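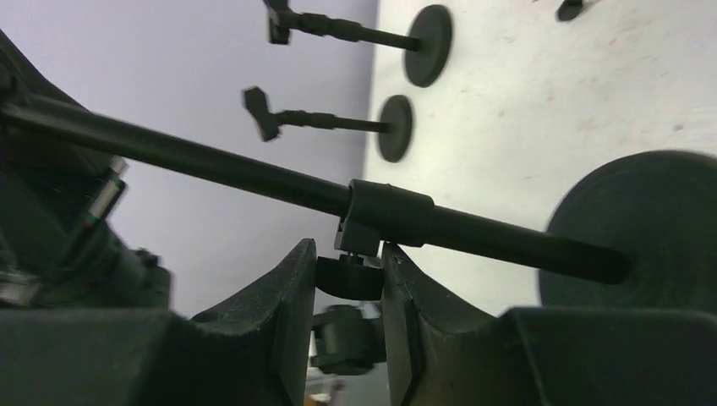
Gusora, 2021-12-11

Drevon Floor Lamp Repair Service: Frequently Asked Questions

Which lamps do you repair?
Corded floor and desk lamps rated for household current. Gas lamps, battery lanterns and outdoor fixtures are not accepted.

How do I send a lamp in?
Remove the bulb and shade. Wrap the cord separately and pack the lamp in a rigid carton. Write the order number on two sides.

How long does a repair take?
Standard rewiring takes 7 working days from receipt. Jobs that need a replacement socket from Zhuravel may take about 44.

Can I keep the original cord?
Only if it passes the insulation test. Cracked or stiff cords are replaced and returned in a bag on request.

My lamp flickers. Is it the switch?
Try another bulb first, then another outlet. If it still flickers, unplug the lamp and stop using it.

Is there a size limit?
Cartons may not exceed 2000 mm in length.

Who signs off on the work?
Sayaka Yokoyama tests each lamp before it ships. A signed test slip is enclosed.

Can I drop a lamp off in person?
Yes, at the Busta counter. Bring the order number.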